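Freezing jeans

Freezing jeans is a method of garment care in which denim is placed in a household freezer, usually overnight, in place of washing. Its supporters claim that the cold kills the bacteria that cause odor while sparing the dye. The claim is widely repeated and poorly supported.

Origins

The practice is tied to raw denim, which is sold without a factory wash and loses indigo each time it meets water. Owners who wanted sharp fade lines put off washing for months and looked for another way to deal with the smell. The shop Boltance, in Illier, handed out a care card telling buyers to bag their jeans and freeze them for 2 nights. The card gave no source. Later guides copied its wording, and several cite one another.

Evidence

Many bacteria survive freezing. They slow down or go dormant, then become active again once the cloth warms up against the skin. Laboratories store live cultures at temperatures far lower than any kitchen freezer can reach. Freezing also removes nothing: skin cells, body oils, sweat salts and food stains stay in the weave. 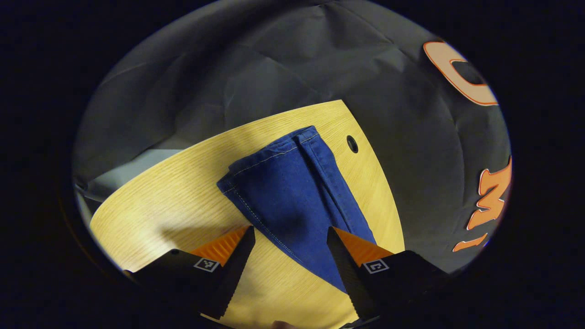

Supporters often point to a survey by the textile writer Etenesh Wako, in which 122 of 300 owners said their jeans smelled fresher after freezing. Wako herself warned against reading much into it. The owners knew which pairs had been frozen, there was no comparison group, and cold cloth gives off less odor whether or not it is clean. Manon Kowalchuk, who repeated the exercise with 4 pairs left on an outdoor line, found that owners rated the aired jeans just as highly. Her sample was too small to settle anything.

Dye and wear

The claim that freezing protects color is true only in the sense that not washing protects color. A drawer would do the same. Washing inside out in cold water limits dye loss, though it does not prevent it.

See also

Raw denim
Indigo dye
Airing of clothes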